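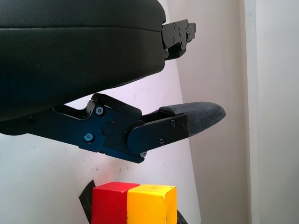
Home & Workshop > Lighting

Uneven light on a white bench top, more fixtures or move the one I have?

Posted by Elango Fernandes, Jan 13, 2018

I have a single LED panel (Pralilow, 3,434 lumens on the box, 4000 K) on the ceiling of a small workroom. The bench is white with a matte surface and stands against a pale grey wall. I do colour sorting and small assembly there and my eyes get tired after an hour or so.

Meter readings, taken flat on the bench with the door shut and the blind down: 722 lux at the centre toward the back, 306 lux at the front edge where I do most of the work. The panel is mounted close to the wall because that is where the junction box was.
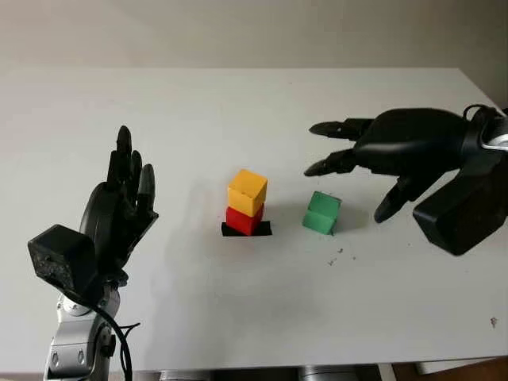 White top and grey wall. Brighter toward the back and centre.

Would a second panel fix the ratio or only raise both numbers? I would prefer not to open the ceiling again. Dimming is not needed. Ceiling height is standard.

Bożena Szulc

A second panel beside the first will mostly raise both numbers. The ratio depends on where the light comes from and you would be adding more from the same place.

Your front edge is low for two reasons. It is further from the panel, and it gets less bounce from the wall. You are also standing there, so if you took the readings from the side, the working figure is lower than 306.

Options, cheapest first:

1. Swivel arm lamp clamped at the side of the bench, opposite your writing hand, with the head forward of the front edge and aimed back. Frosted diffuser, not a bare spot.
2. Surface-mounted batten parallel to the front edge, fed from the existing box through surface conduit. No new hole, but check whether you need a licensed electrician where you live.
3. Move the panel forward. Best result, most plaster.

For colour work look at the CRI before the lumens. I would not buy under 90. Keep the new lamp at 4000 K as well, otherwise you get two whites on one bench and the grey wall will look blue or pink depending on which one you face.

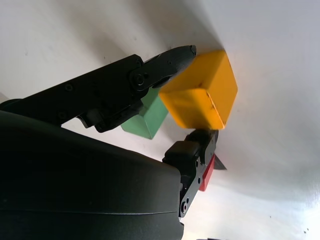
Yellow block on the white surface, faint shadow to the right.

Shadows that faint are fine for sorting. For reading engraved marks you want a harder shadow from a low angle, so a lamp you can move is more useful than a fixed one.

Przemysław Jasińska

get a brighter bulb

I-seul Byun

It's a panel, there is no bulb to change.

To add to Bożena's reply: clean the diffuser and measure again before buying anything. Mine had a film of sanding dust and I gained 30 lux at the front by wiping it with a damp cloth, power off. Also let the panel run for a while before you take readings, and hold the meter at the same height each time. I tape mine to an offcut.

Option 2 worked for me. I used a Clumis batten with an opal cover. The cover yellowed a little at one end after two summers but the readings have held.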